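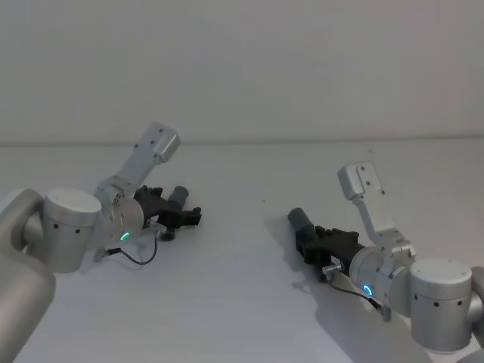
## Changes to the Kevuvdale library summer hours and lending rules

Summer hours at both Kevuvdale branches begin on June 16 and run until school starts again. The main branch on Garkau Street will open at 8:30 a.m. and close at 6 p.m. The Kivetari branch keeps its late evening on the first weekday of the month but will otherwise close an hour earlier than it does now. Both branches stay closed on the Juneteenth holiday.

The book drop at Garkau Street is open day and night. The one at Kivetari is locked while the parking lot is being repaved, so please bring returns to the desk or use the Garkau Street drop. Items due during the paving work have had their due dates moved to the end of June. You don't need to call to ask for this – it has been done for every account.

### Lending limits

The limit on children's cards goes up from 12 items to 20 for the summer. Adult cards stay where they are. Audiobooks on disc now count as one item each no matter how many discs are in the case, which clears up a question the desk hears a lot. Magazines still go out for one week and can't be renewed.

Holds will be kept on the shelf for five days instead of seven. The hold shelf at Garkau Street was full for most of the spring, and books were being stacked on the cart behind the desk where people couldn't find them. If you are going to be out of town, you can pause your holds from your account page or ask at the desk. A paused hold keeps its place in line.

Interlibrary loans will take longer than usual through the end of the month. The van that serves our part of the county is running one trip a week in place of two. Requests already in the system will be filled in order.

### Summer reading

Sign-up sheets are at both desks now. Children and teens log time, adults log titles. The paper log is a folded card this year and fits inside a paperback. Anyone who prefers to keep track online can do that, but please pick one or the other, as the two don't get added together.

Last summer readers in Kevuvdale turned in logs covering 2612 books. Prizes are gift cards from the Grecu bakery and hardware store, plus a free book for every child who hands in a finished log. The free books are on the low shelf by the children's desk at Garkau Street. Kivetari readers can pick theirs up at either branch.

Story time moves to 10 a.m. for the summer and will be held on the lawn behind the main branch when the weather is dry. Bring a blanket or a low chair. If it rains, story time goes to the meeting room, where there is space for 42 people including adults. No sign-up is needed for the lawn. Please keep strollers off the path to the side door, as it has to stay clear.

### Meeting room

The meeting room at Garkau Street can be booked up to two months ahead. Groups that meet every week need to fill out a new form before July, even if nothing about the booking has changed. The old forms don't carry over. The room has a new floor and the folding tables have been replaced. The coffee urn is gone and won't be coming back, but you may bring your own.

The study rooms can't be booked ahead. They go to whoever asks first, for two hours at a time, and longer if there is no line.

### Printing and computers

Black and white pages stay at ten cents. Color pages go up to thirty cents. Printing from a phone works at Garkau Street only – the Kivetari printer is too old for it, and a replacement is in next year's budget request. The desk there can print from an email if you send the file as an attachment.

Two of the public computers at Kivetari are out for repair. Time limits on the others are one hour when people are waiting.

### Book sale

The book sale will be in the basement at Garkau Street on the last weekend of June. Donations are being taken at the side door during open hours. We can't use encyclopedias, textbooks, videotapes or anything that has been stored damp. Please pack books in boxes small enough for one person to lift. Cookbooks and mysteries sold out early last time, and more of both would be welcome.

Updated 2025-06-09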